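4. Mesas con fronteras: la cinta adhesiva como mobiliario

Figura 3. Mesa de acero inoxidable con dos rectángulos contiguos de cinta amarilla, un portátil gris abierto y un rúter negro al fondo. 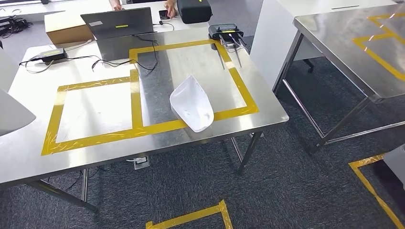

4.1. El trazado y sus infractores

La literatura sobre puestos de trabajo compartidos suele ocuparse de la mesa como superficie y, con menos frecuencia, como territorio. En el proyecto Siltero partimos de la segunda acepción, en parte por convicción teórica y en parte porque llevábamos dos años discutiendo por el sitio de las cosas. De las 300 observaciones de superficie recogidas en el taller de Starurdale, 271 resultaron utilizables; las restantes se descartaron por duplicadas, por ilegibles o, en un caso que preferimos no detallar, por haber sido anotadas en una servilleta que luego se usó como servilleta.

Entendemos por «trazado» toda marca añadida a una mesa con la intención de que los demás la respeten. El trazado más común en nuestro corpus es el rectángulo de cinta adhesiva. Es barato, se coloca en pocos minutos y produce en quien lo coloca una sensación de orden que puede durar hasta la hora de comer. La Figura 3 muestra un ejemplar de lo que llamamos trazado doble, en el que dos recintos comparten un lado. Ese lado común tiene cierto interés jurídico, ya que no está claro a cuál de los dos recintos pertenece, y nuestros informantes, preguntados por ello, contestaron con una seguridad inversamente proporcional a su acuerdo.

Conviene detenerse en la factura. Las tiras se solapan y no son del todo regulares, hay arrugas, y en las esquinas se acumulan varias capas. Un lector severo vería en ello descuido. Wako ha defendido en reuniones internas (con más vehemencia de la que el asunto parecía pedir) que las esquinas superpuestas son el equivalente doméstico de la estratigrafía, y que de ellas podría extraerse una cronología relativa de las reformas del trazado. Demissie sostiene que poner cinta recta es difícil. Ambas hipótesis son compatibles con los datos, y el presente trabajo no aspira a reconciliar a sus autores.

Por «infractor» designamos cualquier objeto que descansa sobre la línea sin estar claramente dentro ni claramente fuera. El infractor de la Figura 3 es un objeto blanco y arrugado, cuya naturaleza exacta ha dado lugar a la discusión más larga de todo el proceso de codificación. Uno de los codificadores lo clasificó como bolsa de papel doblada; el otro, como tela. Tras la segunda ronda, cada uno había adoptado la posición del contrario, lo que elevó a dos el número de desacuerdos sin modificar el índice de concordancia. Finalmente se creó la categoría «blando blanco», que desde entonces ha demostrado una capacidad de absorción notable.

Los infractores blandos se comportan de manera distinta a los rígidos. Una caja mal puesta invita a corregirla, porque su arista y la de la cinta se contradicen a la vista de todos. Un objeto blando, en cambio, negocia. Se curva, ocupa un poco de cada lado y no ofrece ningún borde contra el que medir la falta. En las entrevistas, los usuarios del taller calificaron los infractores rígidos de «molestos» y los blandos de «ya lo quito yo luego», expresión que hemos conservado como categoría nativa y que no debe interpretarse como un compromiso temporal.

4.2. La franja sin ley

Fuera del trazado queda lo que denominamos margen no regulado, esto es, la porción de mesa que la cinta no reclama. Cabría esperar que el margen fuese un espacio residual. Nuestras observaciones sugieren lo contrario: es allí donde se instala el equipo que se considera indispensable y al que, precisamente por eso, no se le asigna lugar. En la mesa de la Figura 3 el portátil se encuentra hacia el fondo, a la izquierda, y el rúter en el borde posterior, junto a la esquina del recinto derecho. Ninguno de los dos tiene rectángulo propio. Las antenas del rúter, sin embargo, apuntan en diagonal hacia la zona encintada, gesto que en un vecino consideraríamos de mal gusto.

El cable merece un comentario aparte. En el protocolo original, heredado del cuestionario Drerus, los cables no figuraban como objetos sino como «accesorios del objeto al que sirven». La definición sobrevivió hasta la primera mañana de trabajo de campo. Un cable rara vez sirve a un solo objeto a ojos del observador, y con frecuencia no se sabe a cuál. Los cables negros que rodean el portátil describen vueltas sobre el tablero antes de llegar al adaptador de corriente, y algunos cuelgan por el lado izquierdo de la mesa. Que una parte del material abandone la superficie por su propio peso plantea un problema de delimitación que resolvimos por votación. Lo que cuelga cuenta como mesa.

Tampoco la mesa termina en la mesa. Detrás hay un escritorio blanco con una caja de cartón cerrada, y en otra superficie blanca, más a la izquierda, una maraña de cables negros que no habría desentonado en la primera. Hemos propuesto en otro lugar el término «mesa de desahogo» para estas superficies contiguas, hacia las que suele desplazarse lo que el trazado expulsa. No disponemos de pruebas de que así ocurriera en este caso. La caja cerrada, en particular, sigue siendo un desafío para cualquier método visual, y en el manual de codificación se recoge bajo el epígrafe «contenido: se ignora», que Wako quiso suprimir por poco científico y Demissie quiso aplicar al resto del manual.

4.3. Alcance de las observaciones

El acero inoxidable introduce un sesgo que no habíamos previsto. Su acabado cepillado devuelve la luz, de modo que buena parte del interior del recinto izquierdo aparece lavada por el reflejo. En esas condiciones resulta imprudente afirmar que un recinto está vacío, y en la base de datos Kassa se ha optado por el valor «deslumbrado». Son 40 los registros con ese valor, todos ellos de mesas metálicas. Los tableros de madera no presentaron la dificultad, aunque a cambio retienen restos de cinta antigua que complican el recuento de trazados vigentes.

Por último, el corpus procede de un único taller, y no sabemos si en otros se respeta más la cinta. Hemos pedido acceso a dos cocinas y a un archivo municipal. El archivo contestó en enero solicitando que, llegado el caso, lleváramos nuestra propia mesa.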